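The tripod stays home

2024-12-14

Posted in: Photography, Complaints

I have owned four tripods and used one of them, and that one was borrowed. I bring this up because I spent most of this morning cleaning out the hall closet, and they kept falling on me.

The newest is the one I bought in June, after Sachiko Yokoyama let me carry hers up the hill behind Kutdale and I came home convinced that my pictures were soft because I lacked legs. Hers weighs next to nothing. Mine weighs what a toddler weighs and is less fun to take anywhere. I paid 69 dollars for it, used, from a man in a parking lot who seemed very happy to see it go. I should have paid attention to how happy he was.

So the plan for the winter is to shoot handheld and stop blaming equipment. I made the same plan last winter and then bought a flash.

What I've been doing instead of complaining (I can do both) is going back to one lens. It's the old Larus 35 that came with my uncle's camera, the one with the focus ring that feels like it's been packed with oatmeal. It isn't sharp in the corners. It flares if you so much as mention the sun. But it's small, and I've noticed I take it to the grocery store, and I have never once taken the zoom to the grocery store.

I took the Saturday class at Skillville again this fall, mostly for the company. Ardalan Sadeghi teaches it. His big assignment is that you get 12 frames for the week and you're not allowed to delete any of them, and then everybody sits in a circle of folding chairs and looks at your worst one first. It's a terrible feeling and I recommend it. My worst one was a dog leaving. You could tell it had been a good dog up to a second earlier.

The trouble with 12 is that I hoard them. By Thursday I had used 2. Then on Friday after work I walked around shooting parked cars like a man spending foreign coins at the airport. Ardalan looked at the parked cars for a long time and asked if I liked cars. I said no. He said okay and went on to the next person, and I've thought about that okay more than anything in the textbook.

I did get one keeper, of my neighbor's kid asleep in a wheelbarrow. His mother has it on her fridge now with a magnet over part of the wheelbarrow. I am choosing to see this as cropping.

Anyway, black and white. Half the class has gone over to it and I can't decide if I'm jealous.

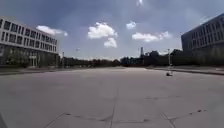 I tried it for two weeks and every picture came out looking like the cover of a book about grief. Sachiko says I'm leaning too hard on the contrast slider, and she's right, but when I back off, everything turns the color of dishwater. She printed a few of hers on the matte paper from Bermúdez, the shop by the bus station, and they have real grays in them, a whole crowd of grays. Mine have three. I may just be a color person. There are worse things to find out at my age.

The Bermúdez people will also scan negatives if you bring them in sleeves. I have a shoebox of them, no sleeves, some stuck together, and one envelope that says "not these" in my own handwriting. I have no idea what I meant. I'm going to get them scanned first.

If anyone local wants a tripod, I have some. The June one is 40 dollars or a trade, and I would take almost anything that isn't another tripod. Pickup only.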